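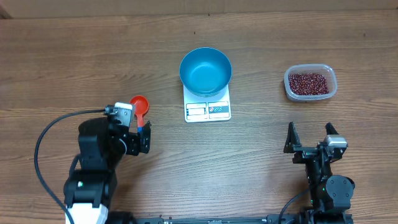

Kitchen scale with the blue bowl on the platform.

17 December 2019

Starch paste for the Kallik ledger, batch 4

Repeat of the August recipe with less water. Batch 3 stayed tacky on the spine linings for too long and cockled the thinner leaves at the back of the volume. Aim today is a paste stiff enough for the linings that can still be let down with water for the tissue repairs.

Wheat starch from the Poon tin, opened in August, no lumps. Soaked 25 g in 109 g deionized water for one hour, stirred twice. The old ratio was nearer five to one by weight and I think that was most of the trouble. Cooked in the double pan on the small burner, stirring the whole time. It turned at the usual point, white to gray and translucent, and got heavy very quickly after that. Kept it on low heat for almost 4 minutes past the turn, then off.

Left to cool under a damp cloth. Sieved 2 times through the horsehair sieve. First pass was hard work and left a skin on the mesh, second pass clean. Worked a spoonful on the board with the flat brush until it stopped pulling. Slightly yellower than batch 3. Could be the tin, could be the pan.

Tests, all on offcuts from the Olledgate boards:

Strip A, linen to board, undiluted. Grabs well, slides for a few seconds and then holds. No strike-through.
Strip B, linen to board, let down one to one. Slides too long. Edge lifted at one corner when I took the weight off.
Strip C, medium tissue to ledger paper, let down one to two. Flat after pressing between blotters. Faint tide line under raking light, gone after local humidifying.
Strip D, same as C with the paste brushed out on glass first and the tissue laid into it. No tide line. Use this method for the leaves.

Yung-ching wants to try methylcellulose on the gutter repairs in place of the paste. No objection for the gutters, where there is ink close to the fold and I would like as little water there as possible. I would not use it on the spine. Ulla Lie has the Barkura sheet with her notes on mixing the two. Ask her for it before starting section 2.

State of the ledger: text block cleaned, old animal glue off the spine except a patch at the tail that does not want to soften. Poulticed it once, scraped with the bone folder, stopped when fibers began to come up. Will poultice again tomorrow with a thicker layer and leave it longer. Sewing is sound apart from the last gathering, where the thread has broken at the kettle stitch. Front board detached, back board held by the cloth only.

Paste is in the lidded jar, bottom shelf of the fridge, labeled. Discard after a week or at the first sour smell. Do not top up with fresh – batch 2 went off that way.

To do: cut new linings, order more blotters, wash the sieve properly before it dries out.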